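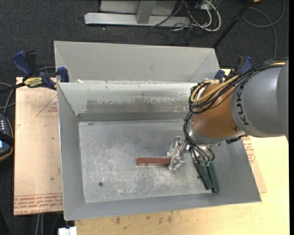

Jiltlow单元的料箱位,箱子用蓝黑色的夹钳夹着,机械臂从右侧伸进去

Jiltlow抓取单元:常见问题

这一页是我自己攒的。每次有人来邮件问Jiltlow怎么搭的、怎么养的,我都要翻旧回复复制粘贴,粘得我自己都烦了,干脆都放这儿。想到什么补什么,顺序有点乱,用浏览器搜关键词最快。

Jiltlow到底是干什么的?

就是一个从敞口料箱里把工件拿出来的小单元,一台KUKA机械臂,一张木台面,一只灰色的钣金料箱,再加末端那套工具。名字是我起的,没有含义,当时文件夹总得叫个什么。工件换过好多种,条状的、扁的、短粗的都抓过,所以我不太爱说“适用于某某零件”,基本上只要手指伸得进去、夹得住,就能试。

它不是产线上的设备,别拿节拍来问我。我关心的是同一个动作今天能做,下个月还能做,箱子没挪、手指没歪、线没磨破。下面绝大多数问题都绕着这几件事转。

为什么料箱用夹钳夹,不打螺栓?

因为我要换箱子啊!打了孔就把自己钉死了。夹钳松开,箱子搬走,换一只不一样高的上来,重新夹好、重新对一遍坐标,半个下午的事。木台面也禁不起反复打孔,孔多了边上会起毛,螺栓越拧越松。

夹钳的毛病是会自己慢慢松。尤其是手指在箱壁上蹭过几回之后,箱子会往一个方向“走”,走得很少,眼睛看不出来,可是抓取点全偏了。我现在的习惯是每天开机前把夹钳挨个用手扳一下,不用工具,扳得动就重新夹。还有一条是吃过亏才加上的:重新夹过以后必须重新对点,哪怕你觉得箱子一点没动。

夹钳的软垫要换吗?

要。软垫是最便宜的那种配件,也是最容易被忘掉的。压久了会塌出一个坑,坑的形状正好是箱沿的形状,看起来贴合得特别好,其实已经没弹性了。我的判断方法很土:拆下来放桌上,过一顿饭的工夫坑还在,就扔。

夹的时候垫子要整面贴住箱沿,别让一个角吃力。钣金薄,一个角吃力会把箱沿压出一个小弯,以后怎么夹都别扭。

箱子怎么对位?有没有简单点的办法?

我用的是触点法,没上视觉标定那一整套。步骤大致这样:

先把机械臂切到手动,速度压低。我给自己定的上限是每秒200毫米,靠近箱壁以后再往下调。

工具尖端换成标定用的尖头,去碰箱子内侧底面的几个角。碰的时候垫一张薄纸,纸能抽动但有阻力,就记点。

用记下来的点建一个料箱坐标系,所有抓取程序都挂在这个坐标系下面,不挂在机器人底座上。这一条最要紧。以前我图省事把点直接写死在底座坐标里,换一次箱子改一晚上。

建好以后让工具在箱子上方空走一圈,再降下去走一圈,看四面离箱壁的距离是不是跟预想的一样。偏差超过2毫米我就从头来,不去手工补偿。手工补偿这东西,补一次就想补第二次,最后程序里全是莫名其妙的小数。

斜壁的箱子会不会很麻烦?

会,也不会。箱壁往里收,工件会自己往中间滑,抓取反而轻松。麻烦的是机械臂下降的时候,上面宽敞,越往下越窄,你在箱口看着余量很足,到了底下手腕一转就蹭上了。

我的做法是把箱子内部按一个倒过来的锥台去设限位区,不按长方体设。按长方体设的话,要么按箱口算,下面会撞,要么按箱底算,上面好多地方白白进不去。锥台多画几个面而已,画一次能用很久。

另外靠边的工件,我让手指先斜着进去,贴着壁的方向往下探,夹住以后先往箱子中间挪一点再提。直接往上提特别容易带着工件刮壁。

箱底刮花了要紧吗?

外观上不要紧,我的箱底早就花得不像样了,一片一片发白的划痕。要紧的是这几种情况:用指甲能摸到台阶的深沟、翘起来的毛刺、还有掉漆掉成片的地方。深沟会卡住薄工件的边,毛刺会把手指表面拉出口子,漆片会粘在工件上被带走。

毛刺我用细油石顺着一个方向推几下,再用手套反过来摸一遍。漆皮松了就刮掉,不补漆,补的漆比原来的还爱掉。

如果你用了相机,划痕还有另一层影响:刮过的金属反光不均匀,灯一换角度,亮斑位置就变。Skerkix(我写的那个小脚本,后面会讲)里有个步骤是先拍一张空箱存底,就是为了对付这个。箱底状态变得多了,空箱图就该重拍。

末端那两根长手指是什么讲究?

长,是为了够到箱底,手腕又不用跟着下去。细,是为了插进工件之间的缝里。深绿色没什么讲究,拿到的时候就是这个颜色。

长手指的代价是会弹。尖端受一点侧向力就能让开,好处是撞一下不至于马上出事,坏处是夹紧以后工件的位置有浮动,别指望它精确。我的放料位都做了喇叭口,工件放下去自己能滑正。如果你的下一道工序要求很准,请换短的,或者中间加一个二次定位。

手指有没有歪,我这么查:让夹爪完全闭合,从侧面看尖端,再从正面看尖端,缝隙是不是跟上次一样。我在墙上贴了一张白纸,上面画着刚装好时的轮廓,把工具开到固定位置,灯一打,影子跟轮廓一对就知道。土是土,但比拿尺子量快多了,而且不用碰工具。

手指多久换一次?

我按抓取次数来,不按时间。每抓2000次停下来检查一遍,检查不等于更换,多数时候擦干净接着用。什么时候换呢:尖端磨圆了,夹薄件打滑;根部出现发白的细纹;或者对影子的时候轮廓明显跑了,调也调不回来。

成对换!别只换坏的那根。新的那根表面摩擦力不一样,工件会朝一边转,你会花很长时间怀疑程序。

备件我是从Huaranga拿的,一家小铺子,按图纸做,邮件沟通,回得不快但是东西稳。你们找本地能做的就行,图纸我可以发,写信来要。

换手指的完整步骤能写一下吗?

写过好几遍了,这次写全:

把机械臂开到维护位,我的维护位在料箱外侧,人站着够得到,工具下面没有别的东西。

按下急停,挂牌。只有一个人在也要挂,养成手感。

断气或者断夹爪的电,看你用哪种。等一会儿,手动推一下夹爪,确认没有残余的力。

先把手指附近的细线拨开,用扎带临时固定到一边。我第一次换就没拨,螺丝刀一滑,戳断一根。

松螺丝的时候一只手托着手指,不要让它自己垂下去。拆下来的螺丝放磁盘里,旧的弹垫直接丢掉。

安装面用酒精擦,别用刮刀。新手指装上去先不拧死,让夹爪闭合一次,手指自己找正,再交替着拧紧。

接头插回去,轻轻拽一下。

复位,低速空跑,对影子,对点。对点不许跳过,我自己跳过两回,两回都后悔。

线缆怎么走的?看着一大把

是挺大一把,哈哈。黑的一束加一根粗一点的黄褐色的,沿着手臂上面走,到橙棕色那节绕一个大弯再往末端去。

弯一定要留够。手腕转到极限的时候线不能绷,转到另一头的时候又不能垂得太低去勾箱沿,这两头是打架的,只能慢慢试。我试的办法是把手腕开到两个极端各停一下,伸手去捏线,捏着硬邦邦的就是太紧。

扎带不要勒死,留一点能让线在里面滑的余地。固定点之间太近的话,弯折全集中在一小段,外皮看着好好的,里面断了,时通时断,这种故障最折磨人。

还有,粗细不同的线别捆成一束一起弯。粗的不肯弯,细的被它带着走,最后受罪的都是细线。

夹爪信号时有时无,先查哪里?

先查插头,再查弯,最后才查程序。我知道大家都喜欢先打开程序看,我也喜欢,坐着就能干。可是我遇到过的这类毛病,绝大多数是末端的小接头松了。

具体一点:夹爪闭合到位的信号如果只在某些姿态下丢,那是线的问题,把机械臂停在丢信号的姿态,轻轻晃线,看指示灯闪不闪。如果什么姿态都丢,先拔下接头看针脚,有没有发黑、有没有缩进去。如果针脚没事、晃线也没反应,再去看是不是延时设得太短,夹爪还没走完程序就去读信号了。

有人问能不能在程序里加个滤波把闪断盖过去。能,但我不建议,盖住了你就不知道它在变坏。

地上那些线要收吗?

机架后面那一堆细线,我一直说要收一直没收,你们别学。真正必须收的是人会走到的那一侧,还有示教器的线。示教器那根又沉又硬,爱自己弹开,我会在台子边上给它留一个固定的绕法,用完就照样绕回去。

地毯也要提一句。铺着地毯静音,掉个螺丝也不会滚远,但是积灰,还有静电。摸控制板之前先去摸一下接地的金属。吸尘的时候把线一根一根提起来吸,别拿吸头推着线走。

木台面行不行?不会晃吗?

低速的话行。我这张是浅黄色的木台面,用了很久,前面那块有几处深棕色的印子,擦不掉,我也就不擦了。

晃不晃主要看两件事:桌腿的连接,还有机械臂是不是跟料箱装在同一张台子上。能分开就分开,机械臂的底座一定要固定在够硬的东西上。台面晃的时候,如果箱子和臂一起晃,误差还小;一个晃一个不晃,抓取点就飘。检查的话,在箱底放一个浅碟子倒点水,让机械臂做一次最猛的急停,看水面。水波停得快就没问题。(记得把碟子拿走再开始抓!)

木头还会随季节变。到了11月屋里开暖气,台面干了以后边缘会翘一点点,我这边每年都要在这个时候重新对一次点。南方的朋友可能是梅雨天要注意。

速度设多少合适?

自动运行我用的是上限的60%,从来没往上加过。不是臂跑不动,是长手指提着工件,速度一高就摆,摆起来放料的时候还没停稳。进箱和出箱单独设,更慢,箱口以上再放开。

加速度比速度更要紧。很多人把速度降下来了,加速度还是默认的,启停的时候照样甩。先调加速度,调到工件不晃,再看速度够不够用。

新写的程序,第一遍一律手动单步,手指搭在使能键上,眼睛看工具别看屏幕。第二遍还是手动,连续走。没问题了再切自动。

Skerkix是什么?要装吗?

Skerkix是我写的一个记录脚本,做的事情很少:记抓取次数、记夹爪信号丢了几回、开班前拍一张空箱、到了检查次数就弹个提醒。不装也完全能跑,拿个本子画正字一样的。我写它纯粹是因为我老忘记画。

它不控制机械臂,只读。请不要把它改成能写的然后来问我为什么停机了。

日志默认存在本地,文件多了会变慢,隔段时间自己清一清。清之前把次数抄下来,不然计数从零开始,下次检查就乱了。

Jaker那块固定板的图纸有吗?

有。Jaker是我给末端转接板起的名字,夹爪和手指都靠它接到法兰上。出过一版改动,把线槽开宽了,原来那版接头塞不进去,要拿锉刀修。如果你手上的图纸线槽是窄的,就是旧版,写信来换新的。

装转接板的时候定位销先进,螺丝后上。有人嫌定位销太紧,拿砂纸磨细了,磨完当然好装,可每次拆装工具坐标都不一样。紧就对了,抹一点点油,用铜棒轻敲。

工具坐标什么时候要重做?

拆过转接板、换过手指、撞过,这几种情况都要重做。没拆没撞的话,我一般抓取偏了才去查。查的时候先看料箱坐标,再看工具坐标,顺序别反。料箱挪位的可能性大得多。

有个小窍门分辨是谁偏了:同一个点,把工具绕着尖端转一个角度再看。尖端留在原地,工具坐标就没事,去查箱子;尖端画了个圈,那就是工具坐标的问题。

撞了怎么办?

先别动。真的,第一反应都是想把它开走,可这时候手指可能正顶着箱壁,你往错的方向一推就断了。

看清楚哪里接触了,朝哪个方向受力,然后用手动、最低的速度、沿工具坐标往反方向退。退的时候一个轴向一个轴向地来,不要几个方向一起动。退出来以后把整套检查走一遍:手指、转接板螺丝、线、夹钳、箱子位置。箱子位置最容易漏,因为大家都盯着工具看。

记一笔当时在跑哪段程序、工件在箱里什么位置。我翻过自己的记录,撞的地方扎堆在箱子的角上,后来把四个角的限位往里收,清净多了。

角落里的工件总是剩下,怎么处理?

限位往里收的后遗症就是这个。角上的件抓不到,我允许它剩着,剩到影响后面的件了,停机,人伸手拿出来。有人建议让机械臂拿工具去拨,我试过,拨是能拨动,可有时候拨着拨着件立起来了,更难抓。

想少剩一点的话,倒料的时候往中间倒,别贴着壁倒。还有就是别装太满。

伸手拿之前停机、急停、确认臂不在箱子上方。这句话我会一直重复的。

日常保养到底做哪些?给个清单吧

开机前:扳夹钳,看箱子里有没有不该有的东西(扎带头、纸片、垫片什么的),看线有没有挂住,空走一圈。

收工后:机械臂回维护位,夹爪张开着停,别闭着,闭一夜手指会有点记形。示教器挂回去。箱子里的碎屑用刷子扫出来,不要用气吹,吹得满地毯都是,还会吹进接头里。

到检查次数:擦手指,对影子,捏一遍线,拧一遍转接板螺丝,空箱图重拍。

本体自己的润滑和更换周期我不写,请按你手上那台的手册来,型号不同不一样,我也不想误导人。

能来看实物吗?

可以提前写信约,上午比较好,下午我一般在跑程序,不太敢分心。远的朋友我可以发一段慢速抓取的录像,注明想看哪个部分就行,想看换手指的也有。

还有问题没写到

写信来,标题带上Jiltlow,不然会进我的垃圾箱。最好附上照片,箱子整个拍一张,末端拍一张,再说清楚出问题之前动过什么。“什么都没动”也可以写,我会再问你一遍的。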